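People wanted to sort jewelry, six sessions, paid

Padia is looking for 23 people to put jewelry away in their own homes while we take notes. I should say up front that I doubt most storage advice. I have read plenty of it, and it tends to assume you own four rings and a velvet tray. We want to know what people do with the stuff they really have.

You will do six sessions over two months, in the room where you normally keep your jewelry. Each session runs until you say you are done. You will not get a free organizer, and we will not tell you your drawer has changed your life. If your system is a shoebox and it works, we want the shoebox.

You should own at least seven pieces you wear, including one necklace that knots. Please do not tidy before we come. People who sell storage products should not apply.

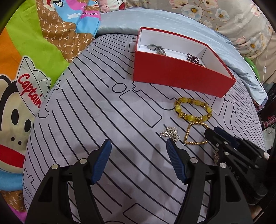

Tangles are what we care about most. The usual claim is that one box per person solves them, and I have yet to see proof. A long red box with no lid will hold a dark purple beaded piece at one end and something clear and gray at the other, but a silver chain heaped on the bedsheet beside a yellow bracelet is a different problem. Show us how you deal with the chain.

Apply by July 20, 2025. Write to Zsófia Oláh at Padia with a few plain lines about what you own and where it ends up at night. Sessions are paid at the end of each visit, in cash or by transfer.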